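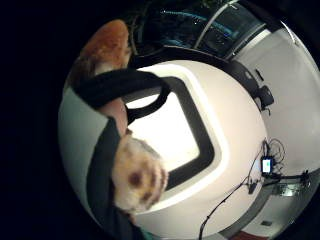 곡면 외장에 개구부를 낼 때 먼저 정할 것은 셸의 곡률과 개구부 테두리의 곡률을 일치시킬지 여부이다. 일치시키면 테두리가 셸 위에 얹힌 면처럼 읽히고, 일치시키지 않으면 둘 사이에 위치마다 폭이 다른 경계가 생긴다. 이 경계를 처리하는 흔한 방법이 중간 띠이다. 흰 유광 셸과 어두운 둥근 사각 테두리 사이에 옅은 회색 띠가 얇게 들어가면 개구부 가장자리는 층이 진 단으로 보인다. 밝기가 흰색에서 검은색으로 바로 넘어가지 않으므로 경계 폭의 작은 편차가 눈에 덜 띈다. 본 강의에서는 이 띠를 '완충 띠'라고 부른다. 교재에 따라 중간 림, 보조 테두리 등으로 표기하므로 과제 제출 시에는 용어를 하나로 통일할 것.

# 외장 조형과 마감 8주차: 유광 곡면과 개구부

- 강의일: 10월 29일
- 담당: Hui-mei Chou
- 실습 담당: Caradog Landeg
- 선수 내용: 곡률 연속성, 분할선 설정

## 1. 용어

**셸(shell)**: 제품의 바깥 면을 이루는 주 외장. 구조를 직접 지지하는지는 묻지 않는다.

**테두리(frame)**: 개구부를 둘러싸며 안쪽 패널과 셸을 시각적으로 분리하는 요소. 별도 부품일 수도 있고 인쇄나 도장으로 처리한 영역일 수도 있다.

**완충 띠**: 셸과 테두리 사이의 좁은 면. 명도는 양쪽의 중간값으로 두는 경우가 많으나, 셸 쪽에 가깝게 두면 테두리가 더 또렷해진다.

**단차(step)**: 인접한 두 면의 높이 차. 의도한 단차와 조립 오차로 생긴 단차를 도면에서 구분해 표기한다.

**틈(gap)**: 인접한 두 부품 사이의 수평 거리. 단차와 혼용하지 않는다.

## 2. 유광 흰색 면의 특성

유광 흰색은 확산 반사와 정반사가 함께 보이는 마감이다. 바탕이 밝으므로 정반사로 생기는 하이라이트의 대비는 유광 검정보다 낮다. 그 결과 작은 굴곡은 정면에서 잘 드러나지 않고 비스듬한 각도에서 드러난다. 검사 방향을 하나로 고정하면 결함을 놓치기 쉽다.

검정 영역이 흰 셸에 인접하면 조건이 달라진다. 눈은 밝은 면과 어두운 면의 경계를 기준선으로 삼는다. 셸 자체의 곡률이 매끄러워도 경계선이 고르지 않으면 관찰자는 면이 찌그러졌다고 판단한다. 따라서 흑백 경계의 품질 기준은 면의 품질 기준보다 엄격하게 잡는다.

색 관리에서도 주의할 점이 있다. 흰색 부품을 둘 이상 쓰면 같은 색 번호를 지정해도 두께와 수지 등급에 따라 색이 다르게 보인다. 인접 부품은 같은 조명 아래에서 나란히 놓고 비교하며, 한쪽만 따로 승인하지 않는다.

## 3. 모서리 반경

둥근 사각 개구부의 모서리는 단일 원호로 그리지 않는다. 직선부와 원호가 만나는 점에서 곡률이 갑자기 바뀌고, 유광 면에서는 그 지점에서 하이라이트가 꺾인다. 곡률이 점진적으로 증가하는 곡선을 사용한다.

테두리, 완충 띠, 패널의 모서리는 각각 다음과 같이 정한다.

1. 가장 안쪽 패널의 모서리 반경을 먼저 정한다.
2. 테두리 바깥선은 패널 외곽선을 일정 거리로 오프셋하여 구한다.
3. 완충 띠 바깥선도 같은 방법으로 구한다.
4. 오프셋 결과를 셸 곡면에 투영한 뒤 폭을 다시 측정한다.

4단계를 생략한 과제가 매년 나온다. 평면에서 폭이 일정한 띠라도 곡면에 투영하면 곡률이 큰 쪽에서 실제 폭이 늘어난다. 보정 방법은 두 가지이다. 곡면 위에서 직접 오프셋하거나, 투영 방향을 개구부 중심의 법선에 맞춘다. 개구부가 셸 중심에서 벗어나 있을 때는 첫째 방법이 안정적이다.

## 4. 배치와 시선

개구부 안쪽의 패널이 주변보다 밝으면 시선은 먼저 그곳으로 간다. 어두운 테두리는 이 효과를 강화한다. 패널이 흰색이고 셸도 흰색인 경우, 둘을 나누는 것은 테두리뿐이므로 테두리 폭이 전체 인상을 결정한다. 너무 좁으면 패널이 셸의 일부처럼 보이고, 너무 넓으면 셸의 부피가 줄어 보인다.

셸의 가장자리를 따라 검은 띠가 추가로 지나갈 때는 테두리와의 관계를 검토한다. 검토 항목은 다음과 같다.

| 항목 | 확인 내용 | 판정 |
|---|---|---|
| 방향 | 두 검은 요소의 흐름이 나란한가, 교차하는가 | 의도를 도면에 명시 |
| 간격 | 사이에 남는 흰 면이 지나치게 가늘지 않은가 | 전면 및 측면에서 확인 |
| 광택 | 두 요소의 광택도가 같은가 | 견본판으로 비교 |
| 폭 | 한쪽이 다른 쪽에 종속되어 보이는가 | 축소 출력으로 확인 |

폭이 비슷한 검은 요소 두 개를 가까이 두면 주종 관계가 불분명해진다. 의도한 것이 아니라면 한쪽의 폭을 뚜렷하게 달리한다.

## 5. 손자국과 관리성

유광 면은 손이 닿는 위치를 미리 정해 두어야 한다. 사용자가 개구부 쪽으로 손을 뻗을 때 손가락은 대개 테두리의 가장 가까운 모서리와 그 바로 바깥의 셸에 닿는다. 흰 면에서는 어두운 얼룩이, 검은 유광 면에서는 지문의 유분이 두드러진다. 같은 접촉이라도 오염이 읽히는 방식이 다르다.

단이 진 가장자리에는 먼지가 모인다. 단차의 안쪽 모서리를 직각으로 처리하면 천이 닿지 않으므로 작은 필렛을 넣는다. 필렛이 너무 크면 완충 띠의 선이 흐려진다. 청소 시험은 실물 견본으로 하며 렌더링으로 대체하지 않는다.

세척제는 제조사가 허용한 것만 사용한다. 연마 성분이 든 제품은 광택을 국부적으로 떨어뜨리고, 이 차이는 같은 방향으로 반복해 닦은 부위에 줄무늬로 남는다.

## 6. 사례 검토: Follent 외장 개정안

Follent는 실습용으로 다루는 소형 기기 외장이다. 초기안은 Ho-yin Chiu가 작성하였으며 셸과 테두리를 한 부품으로 성형하고 테두리 영역을 도장하는 구조였다. 부품 수는 적으나 마스킹 경계가 곡면 위에 놓여 선이 번지는 문제가 있었다. 견본 49개를 검사한 결과 7개가 경계선 기준을 벗어났다.

개정안에서는 테두리를 별도 부품으로 분리하고 완충 띠를 셸 쪽에 성형하였다. 도장 경계가 부품 경계와 일치하게 되어 번짐은 관리 대상에서 제외되었다. 대신 틈 관리가 새로 필요해졌다. Hsin-yi Cheung의 검토 의견은 다음과 같다.

> 완충 띠의 안쪽 벽이 틈을 가려 주지만, 측면에서 보면 틈의 그림자가 띠보다 진하다. 띠 높이를 낮추기 전에 테두리 쪽 모따기를 먼저 조정할 것.

두 안의 우열은 생산 수량과 도장 설비에 따라 달라진다. 개정안을 정답으로 간주하지 말고 각 안이 어느 공정에 부담을 옮겼는지 정리해 둔다.

## 7. 실습

준비물은 조별 견본 셸, 견본판, 곡률 게이지, 줄무늬 조명이다. 견본 셸은 Basteck 공작실에서 수령한다. 유광 면에는 스티커를 붙이지 않는다.

1. 견본 셸을 무광 받침 위에 놓고 약 30cm 거리에서 정면을 관찰한다.
2. 줄무늬 조명을 켜고 셸을 천천히 돌리면서 줄이 꺾이는 위치를 스케치에 표시한다.
3. 테두리 폭을 네 변의 중앙과 네 모서리에서 측정한다.
4. 완충 띠의 폭을 같은 위치에서 측정하고 편차를 기록한다.
5. 측정값과 육안 판정이 어긋나는 위치를 찾아 원인을 추정한다.

5번은 조원 각자가 따로 적은 뒤 비교한다. 육안 판정은 먼저 말한 사람의 의견에 끌려가기 쉽다.

측정면에 손이 닿았을 때는 극세사 천으로 닦고 다시 측정한다. 게이지를 면에 대고 밀지 않는다. 흠집이 생긴 견본은 Ngan-ling Tai에게 반납하고 교체 번호를 받는다.

## 8. 제출물

- 개구부 단면도 한 장. 셸, 완충 띠, 테두리, 패널의 높이 관계를 표기한다.
- 측정표. 단위와 측정 위치를 생략한 표는 채점하지 않는다.
- 개선안 스케치. 변경한 변수는 하나로 제한한다.

파일명은 조 번호와 학번 순으로 적는다. 스케치를 스캔할 때는 선 굵기가 구분되는지 확인한다. 다음 주에는 분할선과 체결 구조를 다루며, 단면도를 그대로 이어서 사용한다.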